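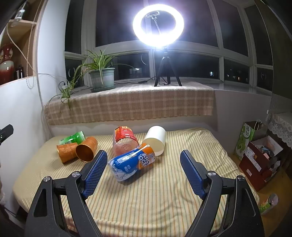
Je vais au parc de Dalomley depuis que ma fille sait marcher, et je croyais le connaître par cœur. Eh bien non ! Il a fallu que je me trompe de portail, un matin de mai, pour découvrir le sentier qui longe l'ancien verger et descend jusqu'à l'étang (949 mètres, c'est écrit sur le petit poteau de départ, à hauteur de genou, on passe devant sans le voir).

Le verger d'abord. Il reste 71 pommiers, tordus, moussus, avec des étiquettes en zinc que plus personne n'arrive à lire. Diệp Cù, qui tient la buvette à l'entrée nord, m'a raconté que les fruits sont à tout le monde à condition de ne pas secouer les branches. J'en ai goûté en automne : très acides, parfaits en compote, et ma fille a recraché le sien dans ma main.

Ensuite ça descend, doucement, sous les charmes. Le banc Urbonaitė est au premier virage - un banc en pierre, froid même en été, mais quelle vue sur l'eau ! J'y ai passé une heure entière à lire deux pages de mon roman. Les joueurs de pétanque du terrain d'à côté sont bavards, et je suis curieuse.
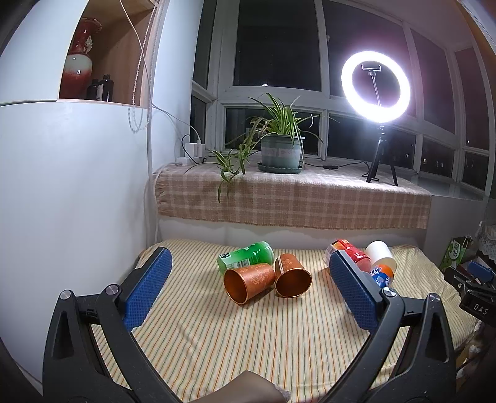 Le tissu rayé, crème et jaune pâle.

Côté pratique, l'aire de jeux Skarkov est réservée aux moins de huit ans, avec un toboggan double et un bac à sable qu'on ratisse le matin. Les grands préfèrent le mur d'escalade, près des vestiaires. Pour les barbecues, il faut réserver au kiosque Grokov et laisser une caution, rendue si la grille est propre (grattez bien les coins, croyez-moi). Les chiens ont leur enclos derrière les tennis, 700 mètres carrés tout en longueur, où le mien court dix minutes avant de s'allonger à l'ombre.

Un mot du parking : il est minuscule. Je me gare maintenant rue du Lavoir et je finis à pied par la passerelle, celle qui grince. On y voit souvent un héron, le soir, planté dans les roseaux.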